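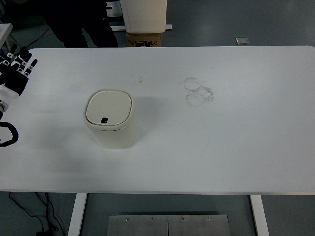
The bus from Timow drops you at the bottom of the hill and then you walk, which in November means you arrive at the Psarras paper mill with wet knees and a red nose. I didn't care! I have wanted to get inside this place ever since I bought my first pad of their cotton paper, and the open day only comes around once a year.

They split us into small groups at the door. Ours was led by Hrefna Brynjólfsdóttir, who has made sheets by hand here for nine years and talks about pulp the way my aunt talks about bread dough. She started us in the rag room, where cotton offcuts come in by the sack from a shirt factory over in Drirnard. Buttons and elastic are a menace, apparently. One missed scrap of elastic can spoil a whole batch, so everything gets sorted by hand before it goes near the beater.

The beater itself is glorious. It's a long oval tub with a heavy roll at one end, and it churns the rags round and round until they look like thin oatmeal. It was so loud that Hrefna gave up on talking and just pointed. She let us dip a hand in (silky, freezing) and then showed us a jar from an hour earlier and a jar from that minute, and you could see how the clumps had gone.

Then the vat room, my favorite by miles. You hold the mold with both hands, dip it almost straight down, level it under the surface, lift, and give it one shake side to side and one front to back. Hrefna made it look like nothing at all. My first sheet had a hole in it the size of a plum, and my second was thick at one end and nearly lace at the other. The third one she laid on the felt without comment and then said "Yes, okay," and I was happy for the rest of the day.

After that the stack goes under the press and the sheets go upstairs to the loft to dry on ropes. There are 798 pegs up there, and a man in our group asked if anyone had checked. She has, twice. The loft windows have wooden shutters they open and close depending on the wind, and the smell is wonderful, a bit like clean laundry and a bit like a barn.

We ended in the shop, naturally. I came away with a pack of the heavy Turnard sheets for watercolor and a bag of torn-edge scraps, sold by weight, which I plan to use for swatches. The soup in the canteen is good too, and they'll refill your bowl if you ask.

If you go next year, take the early bus. The vat sessions fill up by ten, and the two women behind me in line had to make do with watching. Wear shoes you don't mind getting splashed, and bring a flat folder, as your own sheets get mailed on to you once they're dry but anything from the shop goes home under your arm in the rain.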